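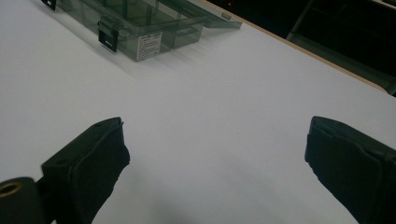

Unit 4: Keeping Small Parts in Order

Reading time: 5 minutes
Print | E-mail

Course: Organization of the Small Workshop
Handout prepared by Laurențiu Pascu, with additions by Kimie Hattori

In the last unit we spoke about large stock, such as sheets, boards and pipes. With large stock the main problem is space. With small parts the problem is a different one: a screw takes almost no space, but to find the correct screw can take half of a morning. Please read this handout before the lesson, because we will start directly with the exercise.

1. What we call a small part

For this course, a small part is any item that you can close inside your hand and that you use in quantity. Screws, washers, springs, clips, beads, fuses and buttons are all small parts. A pair of pliers is a tool, and it belongs to Unit 6. Some items are difficult to place. A drill bit, for example, is small and you own many of them, but you return it after use. We treat it as a tool.

The difference matters because a part leaves the workshop and a tool comes back. For a tool you need one fixed place. For a part you need a place and also a way to notice that the place is becoming empty.

2. Three ways to divide a stock

By kind. All screws are together, then all washers, then all springs. This is what most people do first. It is easy to explain to a new colleague.

By size. Everything of one diameter is kept together: the screw, the nut and the washer that fit each other. It is very comfortable for assembly work. It is less comfortable when you order, since the supplier's list is nearly always divided by kind.

By job. All parts for one repair are in one box. The box can travel to the customer. The weak point is that the same washer now lives in several boxes, and you don't know how many you own in total.

In the case of the Kubiak workshop, which we discussed in Unit 2, the stock had 73 different parts and was divided by job only. When Wanda Kaczorowski took over the workshop in November, she kept the job boxes for the visits and put all other parts by kind in one cabinet. I recommend that you read her plan again. It is short and the drawing is good.

3. Open boxes, drawers and jars

A flat box with compartments shows everything at once when the lid is open. You can compare two parts without moving them. On the other hand, if the dividers do not reach the lid, small pieces can pass over them when the box is carried on its side.

Drawers are better for parts which are used every day at the same bench. They need a label on the front.

Jars are cheap, and I like them for parts of irregular shape. You must pour them out to search, so work on a tray with a raised edge.

Whatever you choose, choose it for the quantity you really have. Preben Skov brought to our class a cabinet from Stivard that held 2,000 rivets of one size and, in the drawer beside them, one single hinge. He had bought the cabinet first and made the plan later. 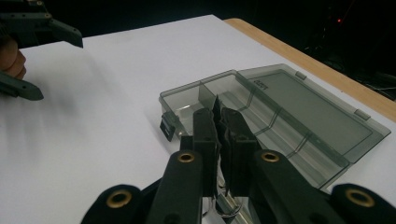
How many kinds of part may share one compartment?

One kind is the rule. Two kinds may share a compartment if you can tell them apart by touch, for example a long spring and a flat washer. Two screws that differ only a little in length must never be together, even for one afternoon.

4. Labels

Write on the label what you would say aloud when you ask a colleague for the part. If in your workshop everybody says "the short brass ones", then write this, and put the measure below it in smaller letters. The supplier's number can go on the back.

Put the label on the part of the box that stays in place. A label on the lid is lost as soon as two lids are exchanged. Pencil on paper tape is sufficient for the first months, when the divisions still change often.

5. The reserve mark

Catalina Tapia uses a simple method, and since last year we teach it here too. Into each drawer goes a small closed bag with the reserve, for example 15 pieces. The working stock lies open in front of it. When you have to open the bag, you write the part on the order list the same day. There is no other counting during the year.

The size of the reserve depends on two things: how fast you use the part and how long the delivery takes. For a slow supplier it must be larger. Please do not use the same number for every drawer.

6. Exercise

Bring to the lesson a mixed lot of small parts from your own workshop or home. A lot of 57 pieces was used by the last group, and this was a good quantity for the time we have.

a) Divide the lot by kind and write down the groups.
b) Put it together again and divide it by size.
c) Mark the pieces that you could not place in either plan.
d) Write labels for the plan you prefer. Exchange labels with your neighbor and try to find three parts using only the neighbor's labels.

Keep your notes from step c. We will need them in Unit 5, where we speak about the "various" drawer and how to keep it small.

Reading for this unit: course folder, the pages on the Brarkik drawer system, and the Kubiak plan from Unit 2.

Related handouts
Unit 2: The Kubiak Workshop, Plan and Drawing
Unit 3: Sheets, Boards and Pipes
Unit 5: The "Various" Drawer
Unit 6: A Fixed Place for Each Tool
Visit to the Brorkska Parts Store: Notes for Participants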